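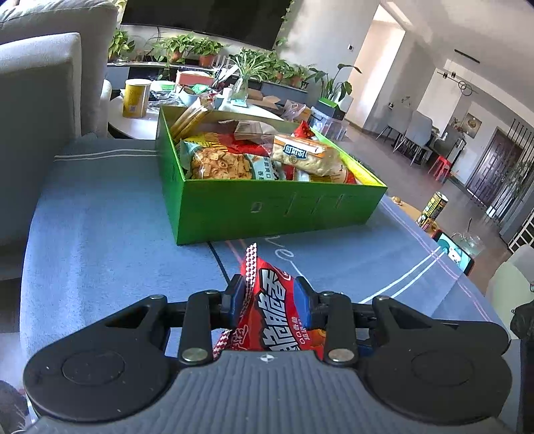

Ticket 1020: Grip width drops out during hand demos

Search tickets Go Advanced

Posted in November by Clémence Marty, Tretcombe test group

Task is snack packing, shown by hand with the Pichon gripper. Software is the Tolow recorder, version 9. I logged 32 demos and the checker threw out every one where the finger width reading froze partway through a grasp. The operator's hand was fine. The reading just sat at one value while the fingers kept closing.

Support's first answer was that soft wrappers confuse the width estimate. I don't buy it. A snack bag squashes, sure, but the fingers still move, and the number should move with them.

Tried so far:

1. Restarted the recorder. No change.
2. Ran the zero routine with the fingers empty. Good for 2 demos, then the freeze came back.
3. Swapped the cable for the one from the Grondcombe kit. No change.
4. Turned off smoothing in the recorder settings. The freeze is shorter now — still there.
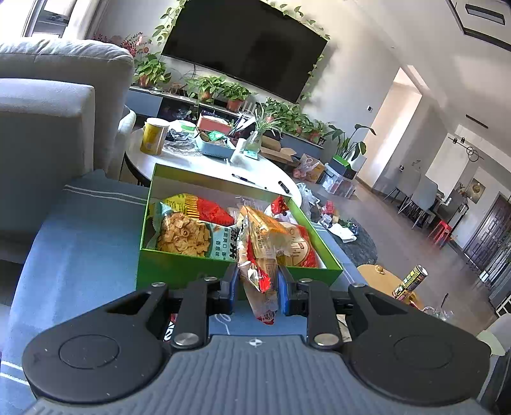

The width log is where I would look next, before anybody asks me to redo the whole set. It has gaps in the timestamps, and the recorder fills them with the last good value without a warning. Support also suggested practicing on a hard block. That may give a clean plot, but the job is a crinkled wrapper held between the blue pads with its lower end hanging, and a block won't tell me much about that. I'm not training a policy on filled-in numbers either.

Reply from Tolow support, 4:10 pm: Please update to the latest build and record again.

Updated. Same freeze on the first grasp. Raw log attached, please have someone read it this time. Status stays open.

Recent tickets
Pichon finger pads peeling at the corner
Recorder drops the first second of a demo
Remote control lag on the Grondcombe arm
Zero routine hangs at startup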